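**Pendham flip-lid paint bucket, teal and white**

We're rather fond of this one! It's a white plastic bucket with a thick ridged rim, and the lid flips right up and stands behind the opening (so you aren't hunting for it later with a brush in your hand).

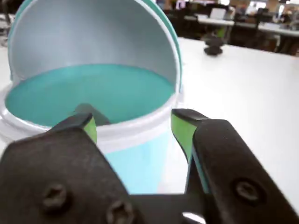

Ludmila Matoušek wrote to say she'd bought a second for the shed, and would we please do it in yellow as well. We've asked, Ludmila, and it may come in August.

Item 1338, weight 400 g empty. Wipe the rim before closing, and do keep it out of strong sun if you can.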